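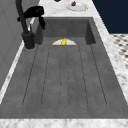 Talk notes: when a rumor lands on one of your actors
Berlow, 2024-03-07, 30 minutes with questions

Slide 1
Say who I am. I handle press for two TV casts, one at Perka and one at Barros. Phones on silent, mine too.

Slide 2. The Cetatent post
A fan account with 600 followers said two leads on the show had stopped speaking. By lunch a gossip page had it, with 4000 comments by the next morning. The account had guessed from one missing birthday message.
Pause. Ask who has had a week like this.

Slide 3. What we did
Waited a day. The actors wanted to post right away and we asked them to hold off. Then one of them put up an ordinary kitchen post and tagged the other. No statement.
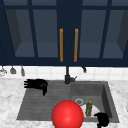 Navy wall cabinet with glass doors, computer rendering

Slide 4. What went wrong
A cousin replied to the gossip page from a personal account. That got its own headline. Families need the same briefing as the cast, and we now do it before filming starts.

Slide 5. Reading the comments
We read 184 of them by hand. Most were jokes or people tagging friends. Very few were angry. Don't read these out, the slide has enough.

Slide 6. If a reporter calls
Get the question in writing. Ask for the deadline. Never answer for the other actor.
Skip this one if we are short on time.

Questions. If anyone asks about the second season, it starts shooting in May and I can't say more. Handouts are by the door.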